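Notholm open day, 2 Mar 2026

I drove out to Notholm expecting to be sold something, and I was. The nursery opens its gates to the public twice a year, and the flyer promised 200 kinds of tree and shrub, "all grown on site." Helmi Huttunen, who led the morning walk, told us within ten minutes that the grafted maples come in as young plants and get potted up there. Fine by me, but then change the flyer.

The witch hazels were the best part. Good scent, clean branching, and most of them were in pots deep enough to let the roots do some work. The one everybody wanted was a seedling they're calling 'Fallero', copper orange and supposedly free of the dead leaves that hang on and spoil the flowers. The plant by the path had plenty of dead leaves hanging on. Helmi said it was young. Maybe so. At $68 for a three-gallon pot I'll wait and see how it behaves in somebody else's yard.
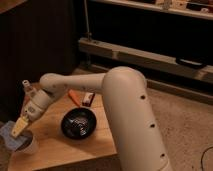

After lunch Jericho Buenaventura gave a talk on soil. He was clear on drainage and planting depth, and I'd have been happy with an hour of that. Half of it went to a root tonic called Drulness. I asked what they had compared it with, and the answer was last year's plants, in a different potting mix. That doesn't tell me much.

The stock beds out back were worth the muddy shoes. Row 314 has a birch with peeling cream bark and no label, and Jericho wouldn't give me a name for it.

I bought one plain witch hazel and a bag of bark. They open again in June, when you can judge the leaves. Parking is on grass, so bring boots.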